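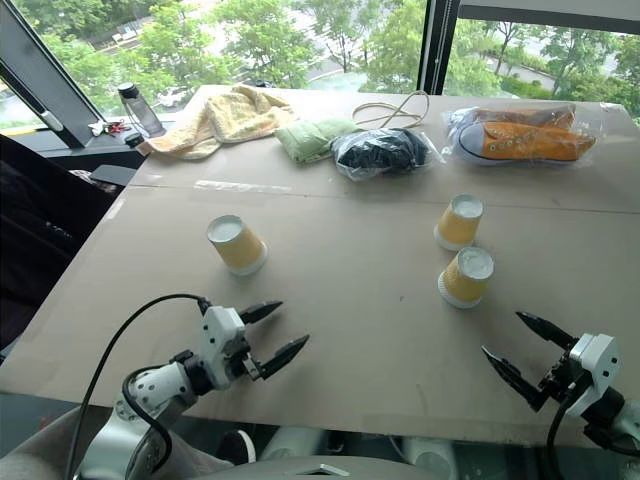 Reviews / Home and Shop Automation

Haslinger Munavach two-arm unit: chore test
By Akinyi Wanyama
8 May 2018

The Munavach is sold by Haslinger as a general-purpose helper for light household and shop-floor work. It has two white arms on a gray-and-white body, each ending in a two-fingered gripper. We set it at a table covered with beige cardboard, beside a tall window, and gave it jobs that a ten-year-old would finish before breakfast.

Paper cups came first. Three of them stand upside down, yellow walls and white bases, and the task is to pick each one up, turn it over and nest it in the next. An inverted cup is wider at the table than at the top, so parallel fingers tend to ride up the wall when they close. Grip too hard and the wall buckles. The factory force setting is too high for paper. At the lowest setting the unit completed 666 cup picks over the test period with few crushed rims, but nesting remained poor. A cup placed slightly off axis hangs on the rim below it, and the software reports success anyway.

Cup spacing matters more than the manual admits. When two cups stand close together, one behind the other, the open finger needs clearance that may not exist. The planner usually takes the nearer cup first. When it does not, the nearer cup gets pushed.

Cloth was next. A towel can be grasped almost anywhere, and the unit rarely missed. Folding is a separate matter. Munavach's fold routine took 7 minutes for one hand towel and left a corner turned under. A person with a stack of 100 to get through would not wait for it.

Clear plastic bags gave the worst results. Reflections from the film confused the depth estimate, and the fingers often closed short of the bag. Shoes in a bag add shifting weight to the problem. We got better numbers with the blinds down, which is worth knowing if your work table is next to glass.

Ferdinand Pichler, who runs packing at Runstead, tried the same unit on his own bench for seven days in January. He kept it on one job, moving empty cartons from a chute to a pallet, and was satisfied. His cartons are all the same size and arrive in the same orientation. Household objects do neither.

Cable routing needs attention. Black cables loop outside both arms, and on a crowded table they will drag against anything tall. The Zendent arm we reviewed earlier runs its wiring internally – it costs more and lifts less.

Setup is reasonable. Calibration is guided, the stop button is large, and the fingers come off with two screws.

For repeated picks of rigid parts in a fixed place, the Munavach is usable now. For tidying a table it is slow and needs a person standing by. Recommended for shops with a single narrow task; not recommended for the home at the current software version.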